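Folding and Storing Quilted Down: Speaker Notes
Worville Textile Care Program – Session 2, presented by Rin Nagano
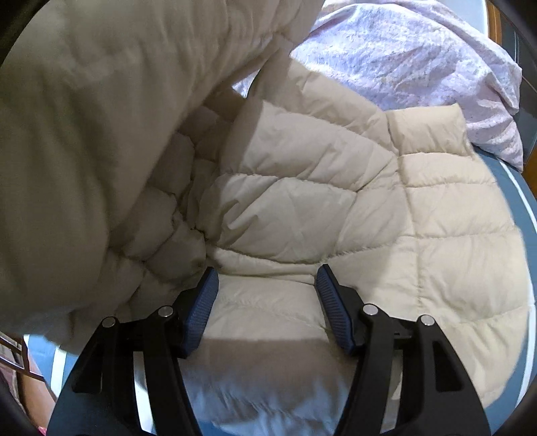
Opening remarks

Good morning, and welcome. The subject of this session is the care of bulky quilted pieces between seasons. Note the cream-colored panels on the screen, spread and bunched over a blue-gray surface. Ask the room how many would fold a piece in that state. Wait for answers before continuing.

Before folding

Down should be fully dry before it is put away. Participants are asked to press each panel between flat hands and feel for clumps. Clumps are broken up gently with the fingers. Bunched areas are then drawn out toward the edges, working from the center.

Folding

Fold in thirds along the length, following the stitch lines where possible. Let the air leave slowly. Pressing hard at this stage strains the seams – pause here and demonstrate on the Uchida sample.

Storage

The program recommends a breathable cotton bag. Compression bags are suitable for travel only. Last July the linen room at Prarka put 162 pieces into cotton bags, and 8 were later returned for airing. Mention that the full storage record is held in Room 407 and may be consulted on request.

Questions

Allow time for questions on washing. Refer detailed inquiries about stains to the next session. Sign-in sheets should be collected at the door.

Related items
Airing Wool Blankets
Labeling Shelves in a Shared Linen Room
Tralalora Guide to Cotton Storage Bags
Session 1: Reading Care Labels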